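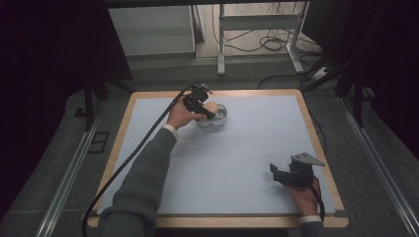

Stiltura 2 - grasp labeling and timeline software for handheld gripper recordings

In stock as a download, license key by email. Built by the Drustholm tools team. Runs on one workstation, no cloud account.

What it does. Lines up head view and both gripper views on one clock. Finds open / close points, proposes a cut, you accept or drag it. Exports to the Oda planner format or plain CSV. Up to 104 channels per project, 30 frames a second preview on a normal graphics card.

New in this version: pad-edge tracker. Follows the finger tips against a plain background, jaw gap comes out as a curve under the video. Works with worn pads too, set edge tolerance to 13 and leave it.

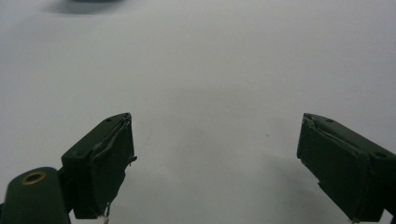

Gripper view, fingers apart, pale surface between.

Contact detector got rewritten. Old one wanted flat sides, so rounded things gave late close marks. Now it fits the outline first and then looks for contact on each side seperately. Left and right get their own marker.

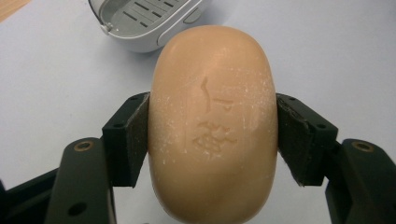 Bar of soap between the two pads, dish behind.

Two-hand mode: each gripper gets its own track, left and right can be swapped after import if you pluged them in the wrong way round. Idle hand is kept, not trimmed. Turn that off under Tracks > Idle.

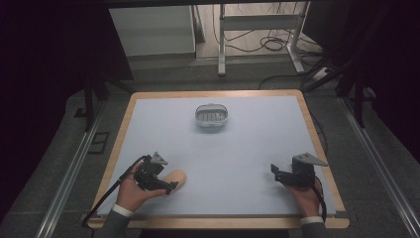 Ieuan Prosser: Swap after import saved me a whole afternoon. Would like a hotkey for it though, and the Hasum importer still drops the last frame.

Importer fix is due in December. Free for anyone with a version 2 key.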